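Valet tray

A valet tray (also catchall or pocket tray) is a small shallow dish for keeping the things that a person carries in the pockets: keys, coins, a watch, rings. It is placed mostly on a hall table, a desk or a night stand. In households of Caltside the word "tip dish" is also in use.

Form

The common form is square, with a flat bottom and a low side. In many models only the corners are raised, so that a coin can be pushed to the edge and picked up with one finger. Round and oblong trays exist too, but they are less easy to put flush against a wall.

Materials and makers

Trays are made of leather, wood, metal, ceramic or melamine. Leather ones are often sold flat, with snaps in the corners. The maker Truvard introduced a stackable series in 6 colors, and the workshop Poulain in Caltside made stoneware trays in small lots of 80 or 100 pieces. The Kistis model, which weighs 600 grams, was intended for desks - its weight keeps it from sliding when keys are thrown in.

Color and rim

A two-color finish is frequent: the inside is light or neutral and the rim is dark, which makes the outline easy to find on a pale table.
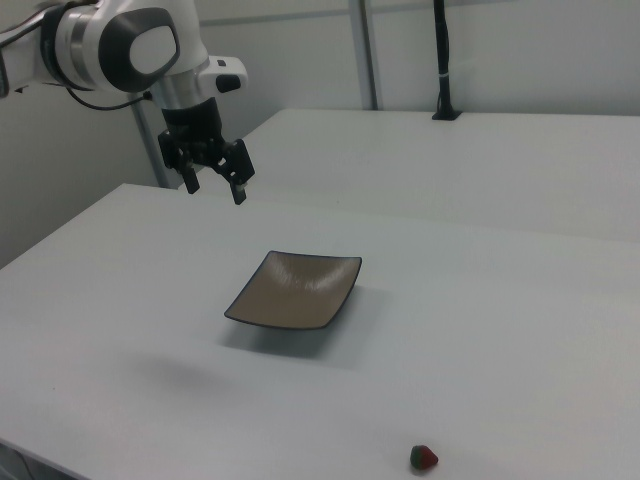
Owners do not agree on the use of such trays. One reader of the Caltside household bulletin wrote that a tray without a high side only moves the disorder from the pocket to the table, and that she returned to a bowl after one winter. The bulletin printed in reply that a bowl hides the small keys at the bottom.

See also: Ashtray, Coin dish, Key rack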